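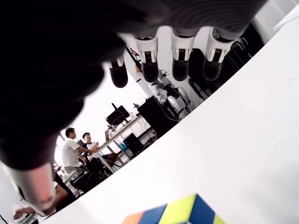 *Cube on the white table, long desk behind*

**Is an anti-glare film for a white table worth the money, or is it a sales pitch?**

Posted by Tariq Memon, 29/04/2023

We have a shared workroom with white tables and long white-topped desks on metal legs. The table with the curved edge is the one everybody ends up at, and it's where the puzzles live: a Rubik's cube, a couple of wooden ones, and a card game with half the cards gone. The room is very bright. On that table I get a tired, squinty feeling after half an hour that I don't get at home on a plain brown kitchen table.

Prinemau sells a matte film called Clusosel that is supposed to "calm" white tops. The salesman says it cuts eye strain. When I asked him how that was measured, he sent me the same leaflet I already had, in a bigger file. The film costs 30 dollars a sheet and we would need 2 sheets for the one table, plus waste from trimming around the curve. He also told me it never lifts at the edges. I have owned things with film on them and I don't believe that for a second.

So, before I spend other people's money:

- Does a film like this change anything on a top that is white to begin with? It'll still be white, won't it?
- Does it stay put on a curved edge?
- Would a cheap dark mat do the same job?

Please don't tell me to paint the table. I'm not allowed to.

**gluepot_dan**

Bought it, love it, 100% recommend. Looks really clean and modern. Put it on my daughter's desk in December and she says it's much better. Went on easy with a credit card and a hair dryer. Just buy it, you'll wonder how you managed.

> **Tariq Memon:** Better how? And is her desk white? Does it have a curved edge?

> **gluepot_dan:** Desk is black. Straight edges. Still good though

**Baloch**

I'd separate two things the leaflet has mixed together, maybe on purpose.

Shine is when you see the lamp or the window in the table top. A matte film does help with that. It spreads the reflection out so there is no hard bright spot. If you can sit down, move your head from side to side, and watch a bright patch slide across the surface, that's shine, and the film will soften it.

The other thing is that white is bright. A white top throws back most of the light that hits it, and a matte white top does it too. If the whole surface bothers you and there's no one patch you can point to, the film will do very little. I put a matte film on a white bench at my last job and the result was a slightly rougher white bench.

Test it before you pay. Lay a sheet of baking parchment on the table where you normally sit and use it like that for a day. It's a poor man's matte film. If you feel no better, keep your 60 dollars. Then swap the parchment for a piece of gray or brown cardboard, the bigger the better, and give that a day as well.

As for the curve, a curve on the outline is no trouble if you trim the film just inside the edge. People get into a mess when they try to fold it over and down the side. It puckers, somebody's sleeve catches it, and then it lifts. "Never lifts" means he has never had to go back and look.

A cheap mat is fine. The only thing against it is that it slides, so get one with a rubber back. With puzzles it has another point in its favor, because a cube dropped on a hard top makes a racket.
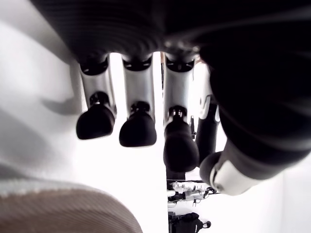

**Tariq Memon**

Glare in this room is worse than I made it sound in my first post, and I'm starting to think the table is only part of it. I tried the parchment for one day and the cardboard for one day. Parchment: no difference I would swear to. Cardboard: yes, a bit better, although I knew what I was hoping for, so make of that what you like. Then I looked properly at the second picture. A lot of the back of it has gone to plain white, with light coming through the gaps, and there's no table top to blame in any of that. A film on one table isn't going to touch it.

I went back to the salesman with this and he offered me 12 percent off. He didn't argue about the light at all. Make of that what you like too.

Has anyone dealt with the room side of it without buying new fittings? I can ask for bulbs to be swapped or a couple of lamps switched off, but that's my limit.

**Baloch**

Ask for the switching off first. It costs nothing and you can undo it. Turn off whatever is nearest the table, leave the rest on, and see if people complain. If there is a window behind where you face, turn your chair before you do anything else. I would still get the mat.

I wouldn't go by a photo too much, by the way. Cameras blow out bright backgrounds that your eyes manage fine. It's a hint. Your squinting is better evidence than the picture is.

**plirkham_resident**

There's a place in Plirkham that sells desk mats as seconds, 19 dollars for the large one. Mine had a crooked logo in one corner and otherwise nothing wrong with it. It smelled of rubber for a week. I can't say it did anything for my eyes, but I wasn't having trouble with them. Dark green. Shows crumbs.

> **Tariq Memon:** Crumbs I can live with. How thick is it? The last one we had curled up at the corners.

> **plirkham_resident:** Thin, maybe like a mouse pad. Corners still flat but I keep a stapler on one of them so that isn't a fair test.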